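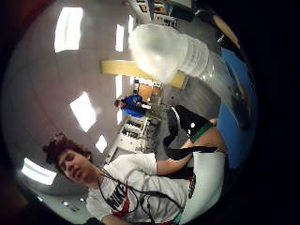 Workshop > Notebooks > Bench log > Containers

18 May 2011
Posted by the Stirstead bench

Continued from the November entry. Purpose: choose one clear plastic bottle for rinse water at the benches and fix a fill level for it.

Tare and fill, done on the small scale at Odomside before the bottles came over. Bottle filled to the base of the neck, cap off: 983 g gross. Filled to the shoulder only: 677 g gross. The first figure is too full for one-handed pouring. The second pours cleanly but runs out before the end of a session. Left the mark at the shoulder for now - refilling is less trouble than mopping.

Ridged neck is easier to hold than a smooth one with gloves on. No change in grip noted between full and part full. Did not test with oily gloves.

Position on the bench: laid on its side, a bottle rolls unless something stops it. Stood upright near the edge, it gets caught by sleeves and by any cable being moved. Best spot so far is upright at the back left corner, label side out. Cables go to the right and stay there.

Clear plastic is preferred over the opaque type from Kemura. Level can be read without lifting. Drawback is glare off the end of the bottle under the ceiling lights - marker line is hard to read from the aisle side. Try black tape in place of marker.

Leak check: capped, inverted over paper towel, 2 hours. One damp ring on the towel, diameter not measured. Cap liner replaced, check to be repeated.

Stock: 141 caps left in the Major drawer, old liner type. Do not mix with the new ones. Drawer needs a divider.

To do:
- repeat leak check with new liner
- tape mark at shoulder height
- second pour test, gloves on, oily
- ask Odomside whether their scale has been zeroed since the move

Recent entries
Odomside scale: drift check
Kemura opaque bottles, first look
Drawer labels, Major cabinet
Bench mats: cleaning and wear
Stirstead sink, slow drain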